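Chapter 4
Gathering Examples

What you will learn in this chapter
How to plan a set of demonstrations before you record the first one
What a single example contains, and where it starts and stops
How to vary a task on purpose
When to throw an example away

4.1 Why the examples come first

By now you have a robot arm that moves when you tell it to and a gripper that opens and closes. In Chapter 3 you wrote the motion by hand, one waypoint at a time, and you probably noticed how quickly that falls apart. Move the cup a finger's width to the left and your careful program grabs air. You could measure every cup position and write a rule for each, but you would be at it until graduation!

A learning system goes about the job another way. You show it the task many times, and it looks for the pattern that links what the camera sees to what the arm should do next. This is a wonderful thing to watch when it works, and a puzzling one when it doesn't. Very often the answer to the puzzle is sitting in the recordings. A model can only learn from what you put in front of it, so this chapter, which has hardly any math in it, may be the one that does the most for your final project.

We will follow one task all the way through: picking up a small object and setting it down on a target. The practice set that goes with this book, called Trikireck, holds 341 recorded examples of tasks like this one. You will make your own recordings too, and you should start them this week. Reading about it is a poor substitute for an afternoon with the controls in your hands.

4.2 What counts as one example

One example, also called a demonstration or an episode, is a single try at the task from start to finish. It holds two streams of information that run side by side. The first is what the robot senses: pictures from its cameras, the angle of each joint, and how far apart the gripper fingers are. The second is what the person told the robot to do at each of those moments. Training joins the two. Given these pictures and these joint angles, what did the person do?

Because the streams have to line up, the clock matters. If the pictures lag behind the commands by even a short time, the model learns to close its fingers early or late. Check the timing before you record anything you plan to keep. Play back one short episode at slow speed and watch for the moment the fingers begin to move. The picture and the number should change together.

Every episode also needs a clear beginning. Pick a start pose and return to it each time: arm raised, gripper open, wrist camera looking out over the work area. It feels fussy at first, and then it becomes a rhythm. Reset, check, record, stop. After an hour you won't have to think about it. 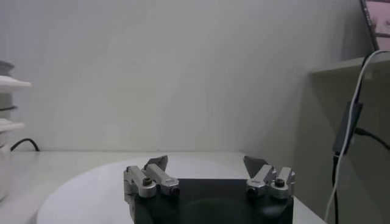
The ending deserves the same care. Decide ahead of time what "done" means and write it in your notebook. For our task, the object is resting on the target, the fingers are open, and the arm has backed away. Hold still for 2 seconds after that and then stop the recording. Those quiet seconds teach the model that finishing is part of the job. Leave them out and you may get a robot that sets an object down perfectly and then goes right back to fiddling with it.

4.3 Variety on purpose

Suppose you record 100 episodes with the object always in the same spot. Your model will probably do very well at that spot and badly everywhere else. Now suppose you spread those same 100 episodes over the whole reachable area, turning the object a little each time. The work takes hardly any longer, and the result is far more useful.

People are surprisingly bad at being random. We drift toward the middle and favor our strong hand. A class in Neterham fixed this with a paper grid and a bag of numbered tiles: draw a tile, place the object in that square, record. Their finished set had 600 episodes, and no square was left out. Try the same thing with your lab group.

Other things to vary, once position is under control:
The object's angle
The time of day, if your room has windows
The person at the controls
Small items in the background

Change these gradually. If you vary everything on the first day and the model fails, you will have a hard time finding out why.

4.4 Keep, repair, or discard

You are going to make mistakes while recording, and some of them are worth keeping. If the fingers miss the object and you calmly back up and try again, you have just recorded a recovery, and recoveries are gold. If you bump the table, lose your place and swing the arm around in confusion, discard the episode and move on.

Before you read further

Open the Trikireck set and play any five episodes. For each one, note the start pose, the moment the fingers close, and how the episode ends. Then mark it keep or discard. Compare notes with a partner, and talk through every episode on which you disagreed. You will need your list in Section 4.5, where we turn those judgments into a written recording plan.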